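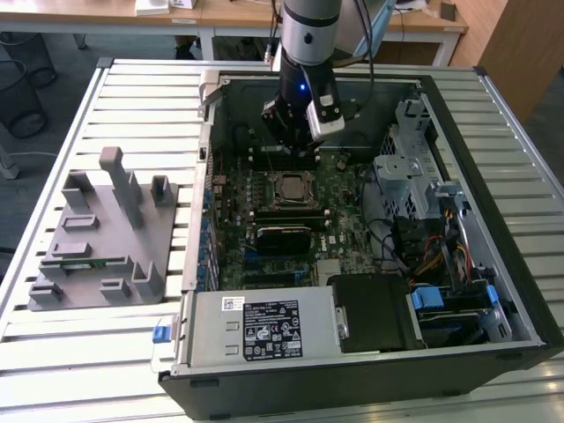 Fórum Tempo & Rios > Cheias e avisos > Cheia em Clevidero: níveis, avisos e o que correu bem

beiradorio
2 de abril de 2019

Abro este tópico para juntar tudo num sítio só, que no outro já ninguém se entende entre a cheia e a conversa sobre o granizo. Moro na parte baixa de Clevidero, na margem direita do Leka, e acompanho o nível do rio há anos por puro gosto. Esta foi a maior subida que registei desde que comecei os meus cadernos! A água entrou na rua do lavadouro, chegou às garagens e parou antes da escola. Não houve feridos, que é o mais importante de tudo, e o aviso chegou muito mais cedo do que na cheia anterior.

Quem tiver leituras de réguas a montante, por favor ponha aqui com a hora e o local. Mesmo leituras feitas a olho servem, desde que digam que são a olho.

moinho_velho

Excelente ideia, beiradorio. Eu estou a montante, perto da ponte de Arnside, e a régua pintada no pilar esteve tapada durante a noite toda. Quando amanheceu já se via a marca de cima outra vez. O que me impressionou foi a cor da água, castanha com barro vermelho, sinal de que veio muita coisa da encosta que ardeu em agosto. Nas cheias normais o Leka vem cinzento.

Caíram 100 milímetros no meu pluviómetro entre a tarde e a madrugada. É um pluviómetro de jardim, mas está bem colocado, longe do telhado e das árvores.

zefiro

100 num pluviómetro de jardim, com aquele vento? Tenho sérias dúvidas. Com rajadas fortes estes aparelhos costumam apanhar a menos, portanto ou choveu ainda mais do que isso ou há algum erro de leitura. Esvaziaste-o antes?

moinho_velho

Esvaziei de manhã, como faço todos os dias. E sim, é bem possível que tenha chovido mais! Eu só digo o que li.

carvalha

Boa tarde a todos, leio muito e escrevo pouco. Vivo do outro lado, em Trikuvow, e queria contrariar um bocadinho o entusiasmo com os avisos. Em Clevidero correram bem, acredito. Na nossa margem a sirene não tocou. Soube da subida pela minha irmã, que me telefonou de Clevidero a dizer para tirar o carro. Fui bater às portas da rua de pijama e galochas. Quando a água chegou ao muro da capela já tínhamos quase tudo no primeiro andar, mas foi por conta própria.

beiradorio

carvalha, isso é muito sério e agradeço que o escrevas aqui. Do meu quintal ouvi a sirene da nossa margem perfeitamente e parti do princípio de que as duas tocavam juntas. A vossa não é a que está no telhado do antigo quartel?

carvalha

É essa mesma. Tocou no teste do ano passado e desde então nunca mais a ouvi.

zefiro

Aí está o ponto que eu queria discutir. Tanta festa com o sistema novo e metade do vale ficou a dormir. Um aviso que só chega a uma margem é meio aviso. Eu preferia ter menos mapas coloridos na internet e mais sirenes a funcionar.

garca_real

Discordo, zefiro, pelo menos em parte. Os mapas coloridos foram o que me fez subir as ovelhas para a cerca de cima ainda de dia, com sol entre as nuvens e os vizinhos a rirem-se de mim! A previsão dava o pico para a madrugada e foi de madrugada que ele veio. Para quem tem animais, essas horas valem tudo. A sirene, quando toca, já só dá para nos tirar a nós de casa.

Claro que tem de tocar nos dois lados, nisso estamos todos de acordo.

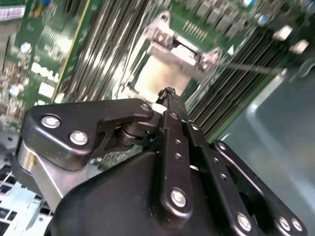

Já agora, deixo o que anotei do meu lado, abaixo da confluência. O rio subiu devagar até à meia-noite e depois disparou. Esteve no máximo umas boas duas horas, sem mexer, e começou a descer ainda antes de clarear. O campo de baixo ficou com um tapete de lodo que vai ser uma maravilha para o milho, se entretanto secar. A vedação, essa, foi-se, e há um tronco de choupo enorme atravessado no caminho.

moinho_velho

Que belo registo, garca_real! Essas duas horas paradas no máximo batem certo com o que eu esperava. O pico de Arnside passou primeiro e o do ribeiro chegou logo atrás, por isso aí em baixo devem ter-se colado um ao outro. Se tivessem chegado juntos, era outra conversa. Vou tentar desenhar as duas curvas na mesma folha - à mão, como gosto - e depois partilho.

pedra_solta

Alguém sabe como está a estrada velha entre Trikuvow e a barragem? Preciso de passar com um reboque.

carvalha

Cortada, pedra_solta. O talude cedeu por cima da curva da fonte e há terra de lado a lado. Cerca de 200 metros de estrada estão sem condições para ninguém. Vai pela serra, demora mas passa-se bem.

pedra_solta

Obrigado! Vou pela serra, então. Levo uma motobomba no reboque, se alguém em Trikuvow tiver cave para esvaziar que diga. Gasóleo dividido e está feito.

carvalha

Temos 16 casas com água na cave, pedra_solta, e uma bomba só, que engasga com o lodo. És muito bem-vindo! Há sopa.

zefiro

Eu resmungo muito, mas apareço também. Levo pás e o carrinho de mão. E mantenho o que disse sobre as sirenes.

beiradorio

Isto dá gosto ver! Entretanto telefonei para a junta por causa da sirene do quartel. Disseram que vão verificar e que respondem por escrito. Ponho aqui a resposta assim que chegar.

garca_real

Pede-lhes também a data do próximo teste, beiradorio. E que seja nas duas margens no mesmo dia, para podermos comparar aqui no tópico quem ouviu e onde. Eu em baixo só a ouço com vento de norte.

moinho_velho

Apoiado. Leitura mais recente em Arnside: o rio baixou até à quinta marca do pilar e continua a descer devagarinho. Água ainda castanha. Tenho céu limpo a poente, e volto à ponte antes de escurecer para ler outra vez.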